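Subject: Re: [Wamireck-home] wastebasket under the desk or beside it?

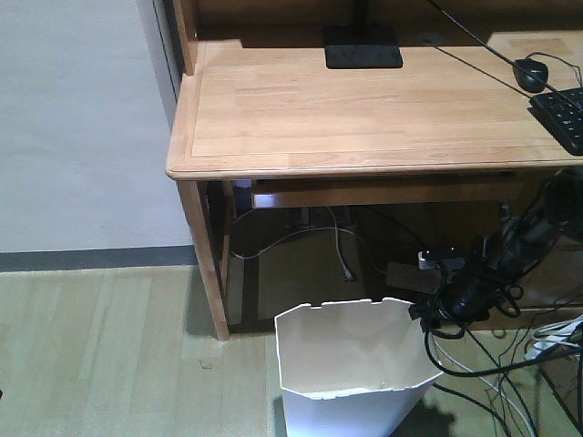 My corner, with the white basket at the front edge of the desk.

Hi Kamlesh, and hi everyone,

Kamlesh Solanki wrote:
> We have the Cestach desk in the spare room now and I can't settle
> on where the wastebasket goes. Under the top I kick it, beside
> the desk I trip on it. What do the rest of you do?

Oh, I do sympathize! I went back and forth on this myself for most of March, and I must have tried that poor basket in every corner of the room. Where I've ended up is by the left front leg, half tucked in, so my knees have the middle to themselves and I can still drop an envelope in without looking. It's plain white plastic, nothing fancy, and I empty it when the mail gets ahead of me.

The other thing that helped was moving the keyboard and mouse well over to the right. That leaves me a nice clear stretch of wood on the left for opening letters – and for my tea, if I'm being truthful. I still haven't done a thing about the cables, so if anybody has used those stick-on clips on a wood top, do they leave a mark when you peel them off? I have a bag of 31 of them from the Drurnlow sale and I'm scared to try even one.

How wide is your desk, Kamlesh? If you have less than 80 cm for your legs I'd try the wall side first.

Warmly,
Ximeng Xie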